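Mobile dental service reaches 17 villages around Plosgate
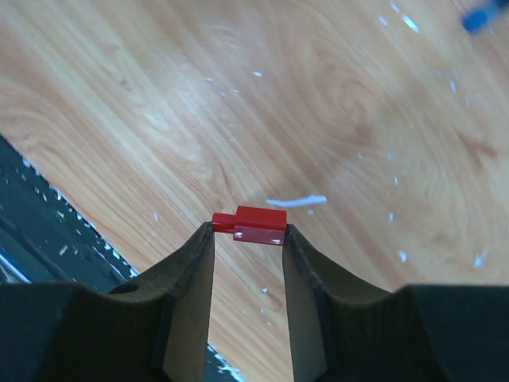 The mobile dental service run by Medent has now visited all 17 villages on its list in the hills around Plosgate, the company said on 18/09/2025. The vehicle started its work in July and stops in each village for one or two days, usually beside the school or the health post.

Until this summer, people in most of these villages had to travel to the district hospital for any dental treatment. The bus goes only in the morning and comes back late, so many patients waited until the pain was very strong. For older people the journey was often too difficult.

By the middle of September the team had examined 2,647 people, the larger part of them children of school age. The target for the first season is 3,000. Fillings, cleaning and simple extractions are done on the spot, and patients who need more complicated treatment receive a letter for the hospital.

"In the first week we saw adults who had never sat in a dental chair," said Oğuzhan Şimşekoğlu, coordinator of the programme. "Parents came only to bring the children, and then they asked if we could look at their teeth also."

The service is paid for by Medent together with the Trudodance foundation, which covers the fuel and the salaries of two nurses. Examinations are free for everybody. Adults pay a small fee for fillings - children and pensioners pay nothing.

A second round of visits will begin after the autumn holidays. It will include 5 more villages on the other side of the river, where the road was repaired this year. The dates will be put up at the health posts, and patients can register there with the nurse on duty.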